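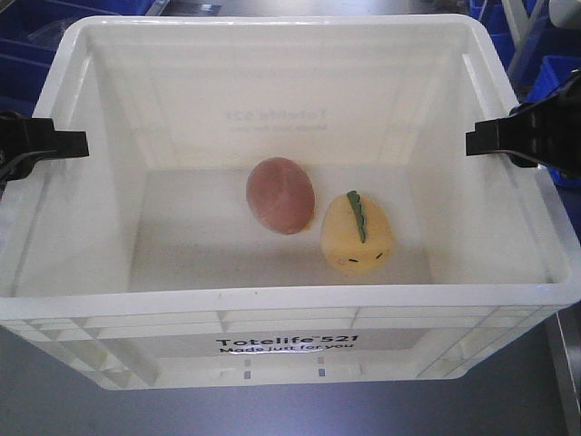

Notebook / Storage and sorting

Wed 31 July. Clulham bench. Tote sorting, resumed after a gap that began in April and that I would call strategic if asked.

The white Totelife tote is now home to the small soft-looking stuff. Current population: one reddish-brown egg-shaped thing and one pale yellow character with a green crest and dashes for eyes. The Kolleo inventory sheet has 40 lines and no line for either. I put the brown one down as "produce, probably" and the yellow one as "other," a category that is doing well this year.

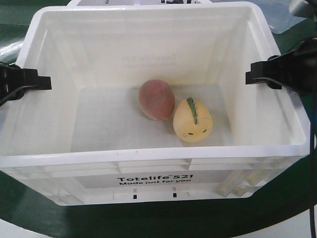
Bunnag's note in the margin of the sheet says to stop inventing categories, label the tote by shelf and let people look inside, it's a box with no lid. Fair. Shelf 3 it is.
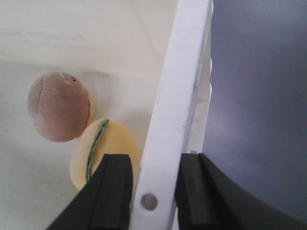 Which leaves the Plorkitari labels, ordered in a size that would suit a filing cabinet. Trimmed 2 by hand, both crooked. The straighter one goes on the short side, clear of the molded lettering. Still to do: add both items to the sheet, find the good scissors, ask who has the tape.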